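Refurb Zovero phone, battery drops from 21% to dead. Return it or live with it?

Kazue Nagano
Wed 28 August

Bought a refurbished Zovero off the Rustel outlet page, the 64GB one in gray. Seller grade was "very good" and the outside really is, one tiny nick by the charging port. Problem is the battery. Goes down normal all day, then hits 21% and just shuts off. No warning, no low battery popup. Plug it in and it comes back up saying 19 or so like nothing happened.

Tried so far: restart, battery saver on and off, uninstalled the two apps I thought were hogging it. Have not done a factory reset becuase I only just got everything moved over and my bank app was a nightmare to set up again.

Is this the phone or the battery or a software thing? Return window is still open but I'd have to pay shipping back, and the price has gone up on the listing. Also the battery health page just says "good" which, ok.

14 people have the same issue

drirerfan_mo

Battery. Seen this on a bunch of refurbs, and on my own Drirer before I gave up on it. The percent number is a guess the phone makes, and with a worn cell the guess is off near the bottom. Voltage sags when you open the camera or something heavy and the phone cuts out to protect itself.

Cheap thing to try first, costs you one evening:

Run it down till it shuts off by itself.
Turn it back on, let it die again. Do that till it won't boot.
Charge to 100 with the phone OFF, leave it on the charger 2 more hours.
Use it normal and see where it dies next time.

If it now makes it to 5% or under, it was calibration and you can keep it. If it still quits near 20, worn cell, send it back. Don't let them tell you "good" on the health page settles it. Ask what refurb grade means for the battery specifically, some sellers only grade the case and screen.
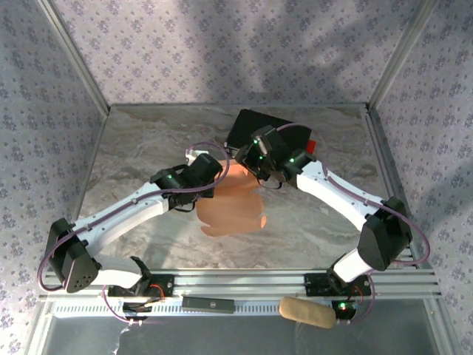 Oh and do it before the window closes, not after. Take a screen recording of the percent right before it shuts off too, support people love to say they can't reproduce it. Write to them thru the order page so theres a record. Ask for return shipping covered, fault wasn't yours.

38 found this helpful

sam_t

just get a new one lol. Sugiyama has a budget phone on sale every May, wait for that

2 found this helpful

Comments (4)

Kazue Nagano: Did the drain thing last night. Died at 17 this time. Guess it's going back. Thanks for the shipping tip, asking them now

pell88: same phone same problem, mine was rated for 800 cycles and I have no idea how many were on it when I got it

drirerfan_mo: @pell88 some models show the cycle count under About > Battery, worth a look

oldnokiaguy: May is a long way off sam

Shared 6 times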